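Two Hands Are Harder Than One: Talking Grippers With Yolotzin Mendoza

Yolotzin Mendoza has a drawer full of fingertips. Rubber ones, printed ones, a pair wrapped in bicycle tape that she still swears by. She opens it for me before I've even taken off my jacket, and for the next few minutes we don't talk about anything else.

"Feel this one," she says, and hands me a soft wedge with a zigzag cut into it. "Great on cardboard. Terrible on anything shiny. I loved it for a week!"

Mendoza runs the gripper trials at Brinero, a small test shop that compares robot hands, arms and cameras for companies that don't have the time (or the floor space) to do it themselves. Her colleague Fahad Siddiqui looks after the controllers and the camera side. They've worked side by side for years and they interrupt each other constantly, which made my notes a mess but made for a very good afternoon.

The current project, which they call Stikdale, started in October. The question behind it sounds simple: when a two-armed robot has to pick up something round and awkward from the floor, how much of the result comes down to the fingers, how much to the wrist camera, and how much to the controller that ties the two arms together?

"People come in wanting to know which gripper is best," Mendoza says. "And I always ask, best at what? At noon, in good light, on a box? Fine, I can answer that in one line. Ask me about a thing with a curved edge and gaps in it and we're going to need a bigger notebook."

Siddiqui laughs at this. He's the one with the notebook. So far it holds 567 logged grasps for Stikdale, each with a short note on what the fingers did and what the wrist camera had to work with.

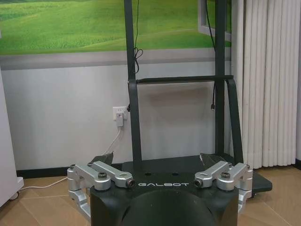
"Wrist cameras are my favorite argument," he goes on. "I came from a place where we had one good camera up high and that was it. I thought the wrist view was a luxury. Then I spent a morning going through nothing but wrist views, and I was hooked. You get the fingers and the thing you're reaching for together, close up. The high camera gives you the room, and I still want it, but for those last few inches I want to be down there."

He has complaints too. A camera on the wrist moves whenever the arm moves, so the background swings all over the place. Patterned floors bother him. So do blinds, and anything polished enough to throw the light back. His way of handling it is to leave all of that in during trials. He'd prefer to learn early that a setup gets confused by a floor than to hear it from a customer.

Mendoza is more interested in what sits just past the lens. She talks about linkages the way some people talk about old cars. With a parallel linkage, she explains, the fingertip can keep its angle as it closes, so the pad meets the object flat. With a simple pivoting jaw, the pad tilts as it comes in, and on a round object that can mean pushing it away before you've got hold of it.

"It's such a small thing and it changes your whole day," she says. "I get excited about it at dinner parties. I've been asked to stop."

For Stikdale she compared 3 fingertip shapes on the same linkage design. The narrow, tapered shape won her over on anything with ribs or a grille, where there are ridges to catch on. A wider pad did better on smooth plastic. The third, a hooked tip she designed herself under the name Siltum, was a disappointment, and she's cheerful about that as well. It grabbed well and then wouldn't let go cleanly.

"Letting go is half the job! I put all my thought into the grab and forgot that a robot has to put things down."

The two-handed work is where the pair get really lively. One arm holding a thing is a fairly well-behaved problem. Put a second arm on the other side and each one is now pushing against the other through the object, and if their ideas of where it is don't quite agree, something has to give. Usually, Mendoza says, it's the grip.
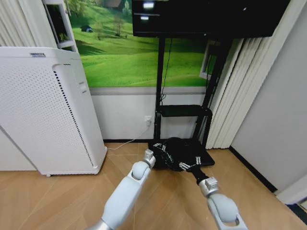
Both arms on a round black object, one set of fingers at the upper left and the other at the lower right.

She likes to offset the two grips a little on round shapes. Her reasoning is that two grips placed directly across from each other leave an easy line for the object to spin around. Siddiqui isn't completely sold. His own notes have plenty of good level grasps in them, and he thinks the controller matters more than the placement.

"We had a stretch where we ran one controller that treated the arms as leader and follower," he says. "One arm decides, the other one copies along. It's easy to tune and easy to explain. Then we switched to one that plans for both together, and it took me forever to get it running nicely. I was in here until seven at night fiddling with stiffness values. But when it clicked, wow. The arms gave a little at the same time. It looked gentle."

The joint controller goes by Magaña in the shop, after the street where Siddiqui used to live. It isn't a product and he doesn't plan to make it one. He wrote it to have something to measure the others against, and it has slowly turned into the one they reach for first.

I ask whether a newcomer should start with two arms at all, and I get two answers at once. Mendoza says go for it. Siddiqui says please, please spend a month with one. After some back and forth they settle on this: start with one arm, but buy or borrow a setup where the second can be switched on later, so that you don't have to relearn the mounting, the cameras and the software all over again.

They agree right away on soft things like cable slack and screw checks. Mendoza goes over the finger screws before each session, by hand, with the same worn hex key. A tiny bit of play in a pivot shows up at the fingertip as a much bigger wobble, and she once lost 44 grasps' worth of data to a single loose joint. She had blamed the camera, then Siddiqui, in that order.

"I got an apology," he says.

"You got a sandwich," she says.

Before I left, I put a few reader questions to them. Most were about cost, and they were careful there, as prices move around and every shop has different needs. The one that got the longest reply was about fingers.

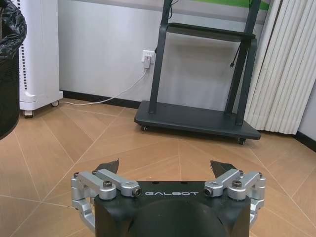 If I can only change one thing on my gripper, what should it be?

Start with the fingertip pads, says Mendoza. They're cheap to swap, you can print a set overnight, and you'll learn more about your objects from a few different pads than from a month of reading. Keep the linkage and the controller exactly as they are while you do it. Write down which pad was on for each grasp, and try every set on the same few objects, including one you expect to go badly.

Siddiqui adds that the wrist camera should be checked again after each swap. A longer pad can poke up into the part of the view where you most want to see the object, and a shiny one can pull the exposure around. He keeps a plain picture of each pad, open and closed, next to the grasp notes.

The plan for Stikdale is to reach 1295 grasps and then go back through the lot, pad by pad. Mendoza already has a redesigned Siltum tip on the printer, with a shallower hook. She wanted to show me that one too, but it had forty minutes left to go and I had a train to catch.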